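Märta Tveit has the kettle on before I've got my coat off, and by the time I've found a chair that isn't holding a stack of old auction lists she has already started telling me about her grandmother's sideboard in Brondham, and how as a little girl she was allowed to open the left door but never the right one.

"The right one was the glass," she says. "So of course that was the only door I cared about!"

She has been buying and selling secondhand glassware for most of her adult life, first from a folding table at the Gedov market and now from two rooms above a bakery, where the whole place smells of cardamom until noon. She keeps 80 decanters on the shelves at any one time and another 600 pieces, mostly tumblers and small bowls, wrapped in newspaper in the back. Her business partner, Idun Nygård, does the books and the driving, and comes in twice while we're talking to ask where the tape went.

I wanted to know what people get wrong when they inherit a cabinet full of the stuff. Märta laughed and poured more tea.

"They're scared of it. They put it up high and it sits there for thirty years. A woman brought me a decanter last March, lovely heavy thing, and she told me her mother had never once poured from it. I told her to take it home and put some apple juice in it for the kids. I lost a sale, Idun was furious."

"I was not furious," says Idun from the hallway. "I was a little bit annoyed."

Cut or molded is the question she hears most. Märta runs a thumb along the pattern to answer it. Cut glass tends to feel crisp at the edges, she says, and molded glass is softer, a bit like a bar of soap after a week by the sink. She doesn't rank them. Her own favorite, a squat thing she picked up in Tilten along with a box of doorknobs, is molded, and she wouldn't part with it for 700 of anything.

She is stricter about stoppers. A stopper left in a damp decanter can stick fast, and people then go at it with pliers. "A drop of cooking oil around the rim, leave it overnight, and be patient with it. I've said that so many times I should have it printed on the bags."

We talked until the bakery closed, and I went home with a small jug I hadn't planned on buying.

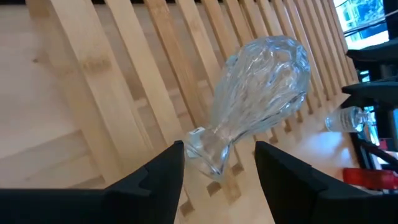
How do you get cloudy marks out of the bottom of a decanter?

Fill it partway with warm water and a good splash of white vinegar, add a spoonful of uncooked rice, and swirl it gently for a minute or two. Rinse it well and let it drain upside down with the stopper out. If the cloudiness is still there after a few tries, the glass itself may be worn, and washing won't bring it back.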